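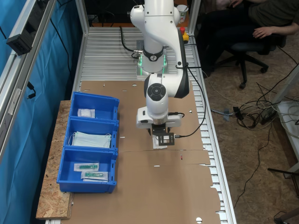

Re: Silica gel in filament boxes, how much is enough

Bomum: 200 g in a sealed box is plenty for PLA. Going to 800 g only slows down the next regeneration. My hygrometer sits at the same reading either way.

dolan_k: Disagree on nylon. The gel dries the air, the spool gives up its water much more slowly. Dry the spool first, then box it.

Bomum: Agreed for nylon. The question was about PLA though.

Zullura: Which hygrometer? The cheap ones stop being useful at the low end. I had 3 in the same box and they spread over 2 points – fine for a trend, no good as an absolute number.

Bomum: Cheap one. I only look at the trend.

dolan_k: Then you can't say 200 and 800 come out the same.

Cernard: Check the lid gasket before buying more gel. Mine had taken a set by February and I was regenerating every few days. New gasket, same gel, no change in the reading since.

Zullura: Foam or silicone?

Cernard: Foam originally. Silicone cord now.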